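Oanh Quan
Saturday, which means shoes. All of them. I pulled everything out of the hall closet before coffee and now I can't get to the front door, so I guess I'm committed. Thread as I go.

Rules I made up in the shower: if I haven't worn it since January it has to argue its case. If it pinches, it goes. If I'm only keeping it because it was expensive, it goes, and I have to not be weird about it.

First casualty, the Birkett ankle boots. I loved these in the store. I have loved them for maybe 6 total hours of walking since then, all of them painful. Into the donate bag. (I took them out again. Then I put them back in. They're staying in!!)

The cream pair is where I always get stuck. Light shoes are so pretty and such a commitment. You wear them once to the farmers market and after that you're a person who thinks about the sides of her shoes.

So my method for cream and off-white, which I have messed up plenty of times: dry brush first, always. If you go in with water while there's still dust on there you're basically painting with mud. Soft brush, sole first, then work your way up.

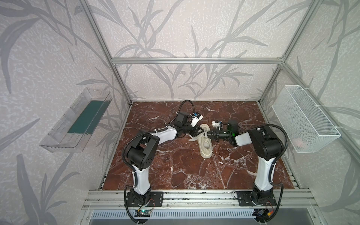
Then a damp cloth with the tiniest drop of dish soap. Tiny! I used to squirt it straight on like I was doing a lasagna pan and then spend the whole afternoon trying to get the suds back out. Wipe, rinse the cloth, wipe again, and leave them alone to dry. No radiator, no hair dryer. I yellowed a pair of canvas sneakers on a radiator once and I still think about them.

Straps need their own little pass, by the way. Open them all the way up and do the underside, that's the part that sits on your foot all summer and it gets gross in a way you don't see until you look. An old toothbrush is great for the edges.

Somebody's going to ask about the Suswood cedar blocks so yes, I have them, I like the smell, I have no idea if they do anything. My closet smells like a hamster's vacation home and I'm fine with it.

Storage! I finally gave up on the original boxes. I was keeping a wall of cardboard and opening every single lid to find the black flats, which were always in the last one. Switched to the Stedero open racks and now I can see what I own, and it's a lot of navy. Why do I own so much navy.

The one thing I don't love about the racks is that the bars leave a dent in soft slippers if they sit there all winter. I cut up an old yoga mat and laid strips across the bottom shelf and that fixed it. Cost me nothing except the yoga mat, and let's be real about how often that was coming out.

OK lunch happened, I'm back. Slippers and house shoes next. I keep 2 pairs by the door for guests because I'm a shoes-off house and I feel bad making people walk around in their socks on cold tile.

My mom's trick is to pick any shoe up and look at it from the bottom before you decide anything. The top lies to you! The top can look brand new while the heel is worn down on one side like a doorstop. I found two pairs today that I would've sworn were basically new, and no ma'am.

Thick soles hide it better so check those twice. Also run a thumb around where the sole meets the upper. If it's starting to lift you can glue it now or you can lose it in a parking lot later, your choice. 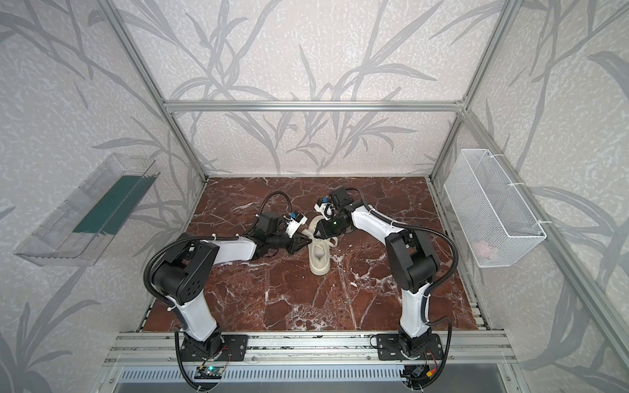

Liên Trương
Wait, what glue though? I did mine with regular super glue and it went stiff and cracked the first time I bent my foot. Also please say you're not tossing the Stevance loafers, I will come get them tonight.

Oanh Quan
Liên, get the flexible kind that says shoe repair on the tube! Super glue dries hard and a shoe has to bend. Thin layer on both sides, wait till it's tacky, press, then rubber bands around the whole thing overnight. And the loafers are yours, they've been pinching my left pinky toe for ages.

Update: I can see the front door again. Donate bag is full and already in the car so I can't go digging in it.

Still have to deal with the bin of single laces. I don't know where they come from. Doing that one tomorrow with a podcast on, and if anybody needs one long brown lace, message me.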